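Home Features Food Kitchen & Pantry Back Issues Subscribe

The Cup Drawer

Eyerusalem Negash runs the kitchen at Kerkevness, a community hall that feeds 100 people at a sitting in its busy months. When she took over, the disposable cups lived in three cupboards and a cardboard box under the sink. The first thing she did was put all of them on one counter and sort them by hand.

The hall had 865. Some were paper cups for coffee. Some were thin plastic tumblers still in their sleeves. A good share were yogurt and dessert cups that people had washed and saved over the years, on the idea that a cup is a cup.

Negash does not mind saved cups. She grew up in a house where every container got a second use, and she keeps her own dried beans in them at home. Her complaint was with how they were stacked. Different makers use different tapers, and a cup that looks the same size as its neighbor can sink too far into it and lodge there. 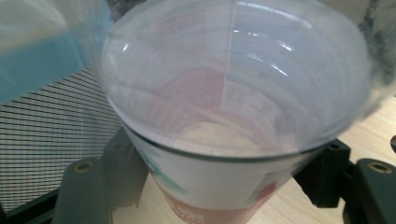 A plastic cup inside a paper one is the pair she finds most often. The plastic has a firm lip and usually a few ridges in the wall, and the paper gives a little when the two are pushed together. Pulling straight up on the lip tends to bend the paper. Her method is to hold the outer cup low, near its base, and turn the inner one a little at a time until it lets go.

Printed cups bring a question of their own. On a frosted or thin plastic cup, whatever is printed on the outside can be seen from the inside too, in a paler color. Guests sometimes take it for a stain and ask for another cup. At Kerkevness the printed ones now go to the craft room and the seed table, and plain ones go out with drinks.

The craft room is glad to have them. The children's group uses the smaller sizes for paint water, and in April the seed table takes a whole shelf's worth for tomatoes and basil. A nail warmed over a candle makes the drainage hole. Adults do that part.

For the cups that stay in the kitchen, Negash bought 6 shallow bins from Wamholm, a restaurant supply store two towns over. She had priced a rack from Holst first and found it too tall for the shelf. Each bin holds one kind of cup, lying on its side, in stacks of 15. Longer stacks slide around when the bin is pulled out, and the ones at the back get crushed.

She also stopped throwing away the bags the cups come in. A thin clear bag keeps dust off a stack and still lets a person see what is in it. She folds the open end under and leaves off the tape, which used to pull at the plastic and leave a sticky patch where fingers go. 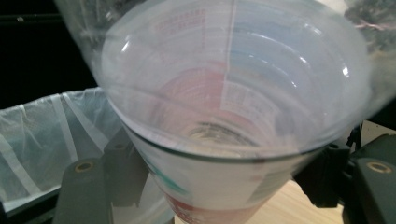
What to Keep and What to Let Go

A saved cup stays if the rim is smooth all the way around. Negash runs a thumb along it. Any split, even a short one, sends the cup to the recycling or the trash, depending on what the town takes that year. Cups that have gone cloudy from washing can still hold buttons, screws or seeds.

Paper cups get one use for drinks. After that she will accept a clean, dry one for pencils, but she does not put it back with the others.

The whole sort took an afternoon and part of an evening. The box under the sink is gone, and the space now holds a Wikolon mop bucket that never had a place before. She goes through the bins again before the fall suppers start, usually with the radio on.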